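Minutes – Drillideck demonstration group, May meeting
Place: Suvlow workshop. Start: 2.00 pm

1. Minutes of the last meeting were accepted with no change.

2. Remote control recordings
The group has now 507 recorded demonstrations of the drive tray task, of a planned 600. In 78 of them the operator stopped before the end, and these will be kept in a separate folder. The Malý office asked if they can be used for training. The meeting decided no – only complete runs go to training for the moment.

The operators reported that the wrist view is the most useful one when the gripper comes down over the open chassis. The side view does not help much at this stage. 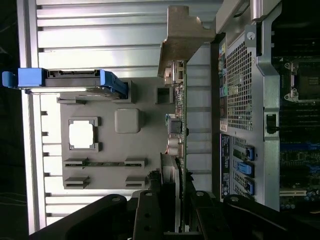 Wrist view, gripper above the open chassis, drive tray with blue handle at upper left.

3. Guiding by hand
Tirnness wishes to compare with moving the arm by hand. It was agreed to try this with the same chassis and the same operators. Speed should stay low near the motherboard.

4. Naming of colours
Tray handle and panel latches are both blue, so written notes must say which part is meant.

5. Storage
The disk has space for up to 2000 recordings. No purchase is needed.

Next meeting: June, same place. Closed at 3.10 pm.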